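Quem somos

A Zollham é um laboratório independente de ensaio de equipamento robótico. Avaliamos garras, braços, câmaras e controladores a pedido de fabricantes, integradores e instituições de ensino, e entregamos a cada cliente um relatório comparativo elaborado segundo um protocolo único, publicado na íntegra na área de documentação deste sítio.

A atividade teve início como unidade interna da Fedivmont, empresa de integração industrial, e passou a entidade autónoma quando o volume de pedidos externos ultrapassou o trabalho da casa-mãe. A Fedivmont mantém hoje a condição de cliente, sem acesso aos resultados de terceiros.

O que fazemos

O trabalho divide-se entre a bancada física e o ambiente de simulação. Na bancada medem-se a força de aperto, a repetibilidade e o desgaste dos dedos. Em simulação comparam-se estratégias de preensão, posições de câmara e parâmetros de controlo, em cenários que seria moroso montar e repor manualmente. O catálogo de objetos virtuais conta com 283 modelos, na sua maioria de uso doméstico, escolhidos pela variedade de formas: cabos finos, corpos cilíndricos, superfícies irregulares e recipientes com asas.

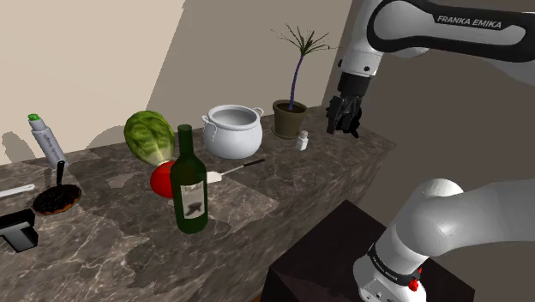 Cenário de cozinha em simulação, com braço Franka Emika e garra de dois dedos.

Os cenários de cozinha integram o programa Caputo, dedicado à comparação de garras em bancadas com muitos objetos próximos entre si. Uma garrafa de vinho, uma couve e uma espátula exigem aproximações distintas, e a presença de uma planta ou de um frasco pequeno junto ao ponto de recolha condiciona a trajetória do braço. Cada configuração é submetida a 90 tentativas por objeto, com iluminação e disposição registadas no respetivo ficheiro de ensaio.

O programa Voka ocupa-se dos controladores. Mantendo fixos o braço e a garra, substitui-se apenas o sistema de controlo e avaliam-se o tempo de resposta e o comportamento em contacto.

Princípios de atuação

A Zollham não comercializa equipamento nem recebe comissões sobre vendas. Os resultados desfavoráveis constam do relatório nos mesmos termos que os favoráveis. O fabricante dispõe de um período de comentário antes da entrega final, e as suas observações são anexadas sem alteração.

Formação e visitas

Acolhemos estagiários dos ensinos superior e profissional em dois períodos anuais. As candidaturas ao segundo período encerram em julho. As visitas de estabelecimentos de ensino carecem de marcação prévia, através do formulário disponível na página de contactos.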